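Ticket 779 – Preview thumbnails stuck on old version after upload
Product: Tavesik asset library
Customer site: Umum
Status: Waiting on customer
Priority: Normal, bumped from Low

Reported
Customer says replaced files keep showing the old thumbnail in the grid. Open the item, full size is right. Go back to the grid, old one again. Started in July after they moved their folders over from Tretier. Not every file. They can't find a pattern.

9:10 am
Asked for browser, account type, one file name that does it every time. Told them to try a private window first.

9:40 am
Private window same result. Second computer same result. So not their browser cache. They're on the team plan, two editors, both see it.

9:55 am
Logged in with support access. Confirmed. Replaced a file in their test folder, grid kept the old thumbnail. Waited ten minutes, still old. Downloaded the file from the grid menu and got the NEW one. So storage is fine, only the preview is behind.

10:15 am
Checked the preview queue. Nothing stuck, nothing failed. The job for my upload says done. It wrote a thumbnail somewhere, just not where the grid is looking.

10:30 am
Tried the usual stuff:
– Rebuild thumbnail from item menu: says success, no change
– Rename the file: new thumbnail shows up
– Rename it back: old thumbnail comes back
– Move to another folder: new thumbnail, stays correct even after a second replace

Last one is interesting. Folder matters. Asked customer which folders came over in the import and which were made by hand.

11:05 am
They answered. All the bad ones are imported folders. Hand made folders are fine. They also have one imported folder with no trouble at all, which messes up my theory a bit. Asked them for the name of that one.

11:20 am
Ran the same test in our own demo library, hand made folder. Replaced it once, thumbnail updated in a few seconds.

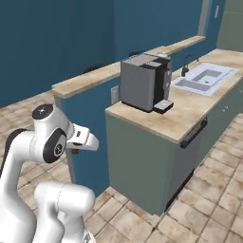 Robot arm beside a kitchen island with a coffee machine and sink

11:35 am
Now the import settings. The import has an option for keeping original preview keys, and theirs was on. With that on, the grid looks up thumbnails by the key from the old system, but the rebuild job writes to the new key. Both exist. Old one wins. Explains the rename thing too – a new name has no old key to match so it falls through to the right one.

11:50 am
The good folder is called Lytvynenko. Looked it up in the import log, it was brought in separately, second run, option off. OK so theory holds.

1:15 pm
Tried turning the option off for one bad folder in settings. Does nothing for files already there, only new imports. Would be nice if the settings page said that. Made a note for docs.

1:30 pm
Tested the cleanup command on a single test folder with the customer's ok. Clears old preview keys, leaves files alone. Grid went blank for a minute then filled back in with correct thumbnails. Replaced a file after that, updated right away. Did it again to be sure, still good.

1:45 pm
Limit on cleanup is 1000 items per run. Their biggest folder is 3000 so that's three runs. Next one is 2000, two runs. Don't start a run before the last one is finished or it skips items and you have to start over from the top. Learned that on another ticket.

2:10 pm – reply sent to customer
Hi, we found the cause. Your imported folders are holding on to thumbnail records from the old system, and the grid is reading those instead of the new ones. Your files themselves are fine and nothing has been lost. We can clear the old records for you. During the cleanup the grid will show blank tiles for a while, larger folders will take longer. Downloads and shared links keep working. Please let us know a good time, and please ask your editors not to replace files in those folders untill we write back that it's done.

2:40 pm
Customer asks if custom thumbnails will be wiped. Good question. Checked – custom ones set after the import are kept, ones carried over from Tretier are not. Told them to make a list of any they care about and set them again afterward.

3:05 pm
They have a handful, will redo by hand. Want the cleanup after 6 pm their time. Need them to confirm which time zone, profile says one thing and the signature says another.

To do
– run cleanup once time is confirmed, biggest folder first
– spot check a few files in each folder after
– file bug: rebuild reports success when it writes to a key teh grid doesn't use
– docs note about the import option
– check if other July imports had it on by default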